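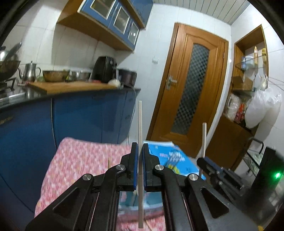

Why does the policy do fine on thick objects and then miss thin ones by a few millimeters when the training data looks clean?

In our case the gripper width in the recordings was lagging behind the camera image, and a thin object leaves no room for that kind of error.

Ticket 731 – thin-object grasps failing after retrain
Status: closed, with one leftover (see the end)
Opened by: Abílio Pinheiro
Working it: me, with Ilídio Guerreiro on the recording side

Okay, so I'm writing this one up long because I went down a couple of wrong roads and I'd like the next person to skip them.

What Abílio reported: the Mavholm policy picks up cups, sponges and the fat marker just like before, but on chopsticks the fingers shut a hair too early. It closes on air, then pushes the stick over with the finished fist. He ran 53 trials on chopsticks and got 12 good grasps. The old checkpoint got 35 out of the same 53, so something had clearly gone backwards, and the only thing we'd meant to change was the data. The new set is all hand-held gripper demos in kitchens and other home rooms, no teleop at all.

First thing I tried – the boring one. I checked that we hadn't mixed up the checkpoints. We hadn't. Same commit, same config, same action horizon. I reran the old weights on the same arm that afternoon and they behaved, so the arm was off the hook too.

Second thing: camera calibration. This was my favorite theory and I hung on to it way too long. The wide lens bends everything near the edges (in the chopstick demos the kitchen cabinets come out curved along the side), and I figured someone had swapped the lens parameters between Trorner and Grajales, which are our two recording kits. So I redid the calibration for both kits from scratch, reprocessed a slice of the data and retrained a small model on it. It made no difference I could see. The new numbers were nearly the same as the ones already on file. That was most of a day gone, oh well!

Third thing: blur. A lot of the frames have motion blur on whatever cloth or surface is near the gripper, and Abílio wondered if the SLAM track was drifting when the hand moved fast. Fair question. I pulled the trajectories, threw out every demo where the tracker had reported a lost stretch, and looked at the rest. They were smooth. A drifting pose would also have hurt the cups, and the cups were fine, so I should have crossed this off sooner.

Then I did what I should've done on the first morning, and put the video next to the width signal and stepped through it one frame at a time. On a chopstick demo you can see the blue pads meet the stick very plainly, a thin white stick with a pad on either side, so it's easy to pick the frame where contact happens. In the old data the width curve goes flat on that same frame. In the new data it went flat late. Every demo I opened did it.

I sent three clips to Ilídio without telling him what I thought I was seeing (I didn't want to talk him into it) and he came back with the same answer. He also found the cause before I'd finished lunch. The Ulludia logger had been updated in December, and the update stamps the width reading when it gets written to disk. Before that, it was stamped when it came off the encoder. The camera frames kept their old capture-time stamps. So the two streams had been sliding apart by the length of the write buffer, and our alignment script trusted both of them completely.

Why it only shows up on chopsticks, as best I can tell: with a cup the fingers travel a short way and stop against something wide, and the policy has all kinds of slack on when to close. With a stick the fingers have to come nearly all the way together. The model was learning a picture of "already gripping" matched with a width of "still closing," and at test time that turned into starting the close before the stick was between the pads. I haven't proved that last part, so treat it as my reading of it.

The fix, in order:

1. Ilídio patched the logger so it stamps at the encoder again, and keeps the write time in its own field.
2. For the demos already on disk, I estimate the lag per session by matching the width curve against the pad gap measured from the video, then shift the width stream by that much.
3. Any session where the match comes out weak gets dropped. Please don't fix those by hand.
4. The alignment script now stops with an error if the estimated lag is more than one frame. It used to carry on without a peep.

Two-gripper sessions need step 2 run separately for each hand! I used the left hand's lag for both the first time and the right hand came out worse than before I touched it.

Result: retrained on the shifted data with nothing else changed, and Abílio ran the same 53 trials again. It's back above the old checkpoint and the closing-on-air thing is gone from the videos. The misses that remain are mostly sticks lying flat, and the old model couldn't do those either. I moved that to its own ticket.

Leftover: the Grajales kit still has the unpatched logger on its spare card. Ilídio has it on his desk with tape across it. Don't record with that card until he clears it in this ticket.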